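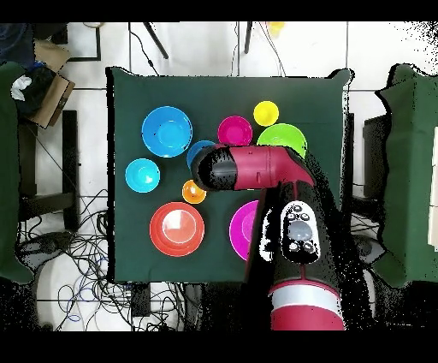 Bastian Brandes wrote to ask why anyone would want bowls in so many colours when a stack of white ones costs less and never clashes with the curtains. He has used the same white set at the allotment club in Virkeck for years and says that if one cracks he can buy another anywhere.

He has a point about replacing them. Matching a colour is a nuisance, and I have more to say on that further down. But with a mixed group eating or working round the same table, a white bowl is a bowl that gets picked up by the wrong person. With colours, you say "yours is the yellow one" and the matter is settled until the washing-up.

This page is about the coloured bowls and cups, with notes on how we use them, what has lasted and what I would buy differently. It replaces the older page, which had too many pictures and hardly any information. Most of the questions I get are about sizes, stains and storage, so those are the parts I have written up at length.

## What we bought and where

The bowls are a mixture. The larger ones came from the household counter at Mota in March, sold loose from a bin, and you took the colours you could find. The smaller ones were sold as a set called Favalo. The cups came later, from a shop on Strickland Road that was clearing its picnic shelves. There was no plan to it. I would have liked them all from the same place, mainly for the sake of stacking, but the Mota bin never had small ones and the Favalo set never had large ones.

If you are starting from nothing, buy the big bowls first. Small bowls turn up everywhere. A big bowl with a stable foot is harder to find cheaply, and it is the one you will reach for most often: salad, dough, popcorn, a heap of clothes pegs, peas waiting to be shelled.

I paid no attention to whether the colours went together. Some people mind this a good deal. If you do, choose two families, such as blues and greens, and leave the rest in the shop. The drawback is that several blues on one table are easy to confuse, especially in the evening, and then you are back to Bastian's white ones.

## On a cloth or on the bare table

A cloth under plastic bowls is worth the trouble. Light bowls slide about on a smooth table when someone stirs in them, and they make a hard rattling noise that gets tiresome after an hour. A cloth deals with both. It also shows you straight away where the flour has gone.

Use a plain cloth in one dark colour. We tried a checked one and it was hard work to look at with this much colour on top. Dark green does well. Reds, pinks and yellows stand out from it, and so do the blues, though a deep blue less so than a pale one. The only bowl you might expect to lose is a green one, and a lime green is so much lighter that it causes no difficulty.

Heavier cloth lies better than thin cloth. If yours is thin, clip it under the table edge on the long sides. Wash it on its own at 40 degrees the first time, as dark green dye runs. Ours turned a load of tea towels the colour of pond water, and they are still that colour.
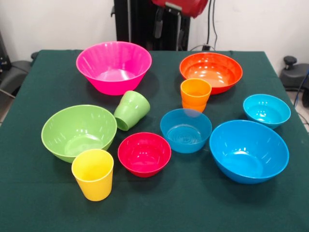 The cups took some getting used to. They are the plain tapered sort, wider at the mouth than at the foot, and they weigh next to nothing. Fill them and they stand well enough. Leave them empty near an elbow and sooner or later one ends up on its side, like the light green one between the pink bowl and the orange-red bowl. The taper is what makes them stack, and the orange ones show it: one sits down into the next with only the rims showing, so a stack takes up hardly more shelf than a single cup. I would accept the odd toppled cup in exchange for that.

We use the cups for measuring as much as for drinking. They are not marked, but if everybody uses the same sort of cup then a cup of oats is the same amount for everyone, which is good enough for flapjacks. For bread I still use the scales.

Do not force cups of different makes into each other. They look the same size in the hand and then jam. If you have two stuck together, stand the lower one in hot tap water and put cold water in the upper one, then twist gently. Leave them a minute before you try. Pulling straight up usually splits the rim, and a split rim is sharp enough to cut a lip.

## Which bowl for which job

I am often asked for a list, so here is how the work is divided at our table. You will find your own habits soon enough.

- **Large pink:** anything that needs room, mainly salad and tossing vegetables in oil. Deep sides keep things in.
- **Wide orange-red:** fruit, bread rolls, crisps. It is shallow, so everyone can see what is left and nobody digs.
- **Lime green:** peelings and trimmings while we work, then emptied straight on to the compost.
- **Red:** dry ingredients, or sauce if there is a lot of it.
- **Blues:** individual portions.
- **Small ones:** nuts, chopped herbs, buttons, paint water, the loose screws from whatever is being mended.

Keep one bowl for paint water and screws and do not put it back with the food. We chose the most scratched of the small ones for this and wrote on the underside with a laundry pen. The pen wears off after a few months and has to be done again.

Keeping peelings in the same colour every time sounds fussy, but it has saved several good carrots. Before that, anyone clearing the table had to ask which heap was rubbish and which was dinner.

## Washing and stains

The Favalo bowls go through the dishwasher on the top rack without harm. The Mota ones said nothing about it on the label, so I wash those by hand. One did go in by mistake and came out with a slight wobble in the foot. It still holds fruit.

Tomato is the worst stain, followed by turmeric. On red or orange plastic you will never notice either. On yellow, turmeric disappears and tomato does not. On pale blue you will see both for ever. Put the curry in the orange bowl and save yourself the trouble.

If you do get a stain, rub it with cooking oil on kitchen paper before you wash it. Then leave the bowl in full sun for an afternoon. This takes out most of a tomato stain and some of a turmeric one. Bicarbonate paste works as well but dulls the shine, and once the surface is dull it takes the next stain more readily.

Do not use the rough side of a sponge. The same goes for metal spoons if you can avoid them — a silicone or wooden spoon leaves the inside smooth for far longer. I cannot get everyone to follow this and have stopped trying at parties.

None of ours go in the microwave. Anything fresh from the pan goes into china first. Boiling water is at 100 degrees, and cheap plastic that was never meant for it may go soft or start to smell. If the label does not say it is suitable, treat it as a cold bowl. 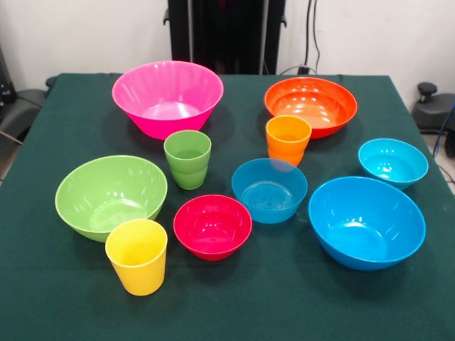 Setting out for a group goes more quickly if each thing already has its place. We put the big bowls to the back and the left, where nobody needs to lean over them, and let the smaller ones fill in towards the front. A tall cup blocks the view of a low bowl, so think about which side people will be standing on. With the orange cup in front of the orange-red bowl, for instance, you lose a bit of the near rim, and the two colours are close enough that they run together at a glance. I would swap that cup with the yellow one, which stands by the lime green bowl. Leave space between things as well. If the bowls are pushed together, lifting one shifts its neighbour.

For a meal with up to eight people we lay the table this way and let everyone help themselves. Beyond that it is better to have the food on one table and the eating at another, or the queue gets in the way of the chairs.

## Putting them away

Bowls of the same shape nest. Bowls of nearly the same shape perch on top of each other and fall out when you open the cupboard. With two makes, keep two stacks. It took me longer than it should have done to accept this, as one tall stack looks so much tidier.

Dry them properly first. Water trapped between two nested bowls stays there for days and leaves a chalky ring, and there is a smell too if the lid of the box is on. I stand them upside down on a rack overnight and stack them in the morning. A sheet of kitchen paper between the larger ones stops them sticking and saves the shine.

The cups go in a separate stack, on their side, at the front of the shelf. Stored upright they get knocked down by whoever is reaching for the bowls.

## Replacing a lost one

Back to Bastian's point. The colours change from year to year, and the pink sold this spring was a paler one than ours. If you have found a colour you rely on, buy a spare while the bin is full. If you have not got a spare, move the job to another colour and tell people. We changed the fruit bowl once and it was a fortnight before the bananas stopped turning up in the old one.

Bastian has since asked for the size of the large pink bowl, so he may be weakening. I will measure it across the rim and add the figure under the list.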